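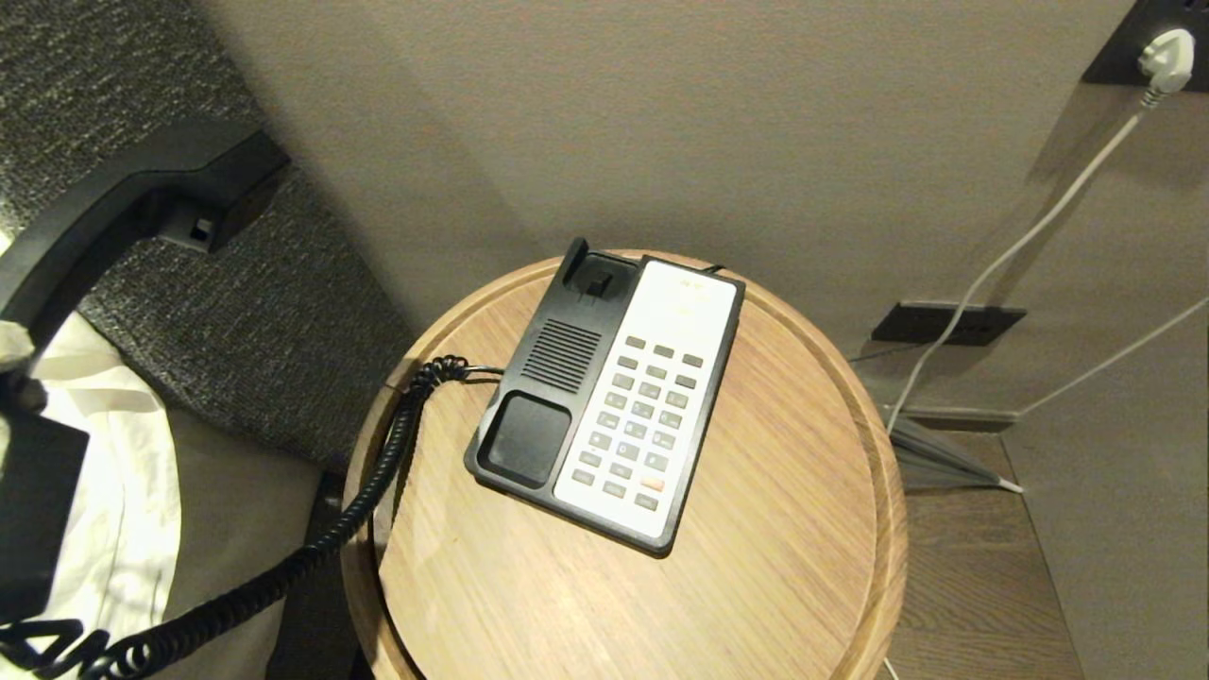
Left gripper holding the handset clear of the base, Fetham demonstration room.

Pokell Two-Arm Manipulation Station
Manufacturer: Nurkent
Category: Research and evaluation equipment, indoor use
Availability: To order. Demonstration by appointment at Fetham.

Overview

Pokell is a two-arm station for contact tasks on ordinary household and hotel objects. It is supplied with two arms, two parallel grippers, a head camera, one wrist camera per arm, and the Tô control unit. The station is intended for laboratories and integrators who need to work on objects that have not been modified, in rooms that have not been rebuilt around the machine.

The arms run independently or as a coordinated pair. In paired operation one arm can hold an object under light load while the other applies force to a second point. Both arms share a single time base, so holding force on one side and pressing force on the other are logged together.

Demonstration task: desk telephone

The standing demonstration at Fetham uses a corded desk telephone on a round bedside table. The room is fitted out as a hotel bedroom, with a headboard and bedding next to the table and wall sockets behind it. The task is simple to state. The left gripper lifts the handset from the cradle and holds it. The right arm presses a set sequence of keys. The handset is then returned.

Three properties of the telephone make it useful as a test object.

Cord. The handset is tethered to the base by a coiled cord. Tension in the cord varies with the height and direction of the lift, and a fast lift can drag the base across the table. The supplied lift profile limits speed until the cord has started to extend. The cord also hangs over the table rim in many runs, so it has to be treated as a moving obstacle when the handset goes back.

Keypad. The keys are small and closely spaced. A finger of normal width can cover more than one key. The standard finger is adequate for approach and contact tests. For reliable single-key entry we recommend the narrow finger, listed under Options.

Hook switch. The handset must be seated well enough to press the switch down. A handset that looks level can still leave the line open. The return step therefore ends with a short downward press, and the result is checked at the line and not by camera.

Grippers

Type: parallel, electrically driven
Maximum opening: 102 mm
Finger pads: replaceable, padded, light-colored as standard
Force control: closed loop, set per task
Mounting: four screws, no adapter plate needed on Pokell arms

The padded fingers are soft enough to hold curved plastic parts such as a handset grip without marking them. Pads pick up lint from bedding and should be wiped before each session. Worn pads are the most common cause of slip during the lift — replace them when the surface turns shiny.

Pad wear is not covered under warranty. A spare set ships with each station.

Arms and cabling

Joint housings are black, with sealed caps. Power and signal lines to the wrist run outside the arm in braided sleeve and can be changed without opening a joint. Leave enough slack at the wrist for full rotation, and check this by hand with the drives off before the first powered run. Cable marker bands should face outward so they can be read during inspection.

A metal bracket at the wrist carries the wrist camera. After any contact with furniture, check the bracket screws and repeat the camera calibration. A bracket that has shifted slightly will still give a usable picture but will place key presses off target.
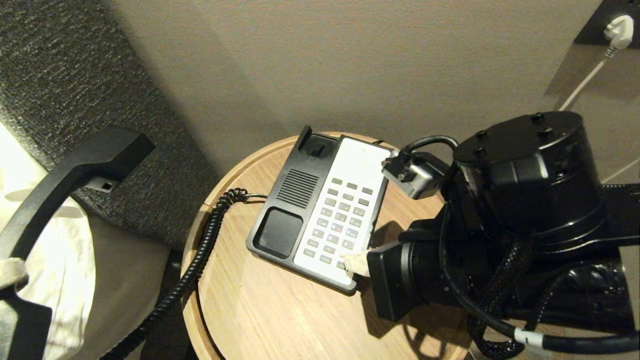

Tô control unit

Tô handles motion, force limits and logging for both arms. It is a separate enclosure and can stand in an adjoining room, provided the supplied trunk cable is used without extension. Operating modes are:

Teach: the operator drives both arms from the leader handles.
Replay: a stored motion is repeated with force limits active.
Policy: commands are taken from a user program over the network port.

Switching between modes requires both arms to be stationary. The unit will refuse the change otherwise and will show code 51 on the front display. This code is not a fault. Stop the arms, release the handles and select the mode again.

Log files contain joint positions, motor current, gripper opening and camera timestamps. Video is stored separately. Users of the January software release should install the current version before comparing logs between stations, as the gripper opening was previously recorded in motor units.

Open day at Fetham

The next open day is Mon 25 April, in Room 101. The telephone task will be run in Teach mode in the morning and in Replay mode in the afternoon. Visitors may operate the leader handles after a short safety briefing. Policy mode will be shown on request if the schedule allows.

Visitors are welcome to bring their own object for a trial. Suitable objects:

Fit within the gripper opening at one point or more.
Stand on a side table without clamping.
Have no exposed blades or heating elements.
Can be dropped without loss. Dropped objects are not compensated.

Liquids are not permitted in the room. Mains-powered objects must be cleared with Nurkent before the visit. Corded objects are accepted, but please state the cord length when booking.

The room is small and only a few people can stand inside the marked line during a run. Others can follow on the monitor in the corridor, where the head camera view is shown live. Personal photography is allowed. Flash is not, as it disturbs the wrist cameras.

Site requirements

Floor: level and hard. Thick carpet affects base stability.
Lighting: even, indirect if possible. Strong shadows across the work surface reduce key detection.
Wall clearance: the right arm needs free space behind the elbow. Tables placed close to a wall are acceptable if the sockets and plugs behind them are included in the collision map.
Loose cables: secure or map. Thin white cables against a pale wall are poorly detected and should be entered by hand.

Options

Narrow finger, single. For keypads, switches and card slots.
Narrow finger, pair. As above, for both jaws.
Pad set, standard.
Pad set, high friction. Not recommended for painted surfaces.
Second wrist bracket, for customer sensors.
Trunk cable, long. Replaces the standard cable. Do not join the two.

Ordering

Stations are built to order and tested at Nurkent before shipping. The acceptance test is the telephone task as described on this page, run on a telephone supplied by us. Customers may attend the test at Fetham or receive the logs and video.

Quotations are issued in writing and should state the arm mounting height, the finger type and the required trunk cable. Changes to mounting height after the order is confirmed will extend delivery.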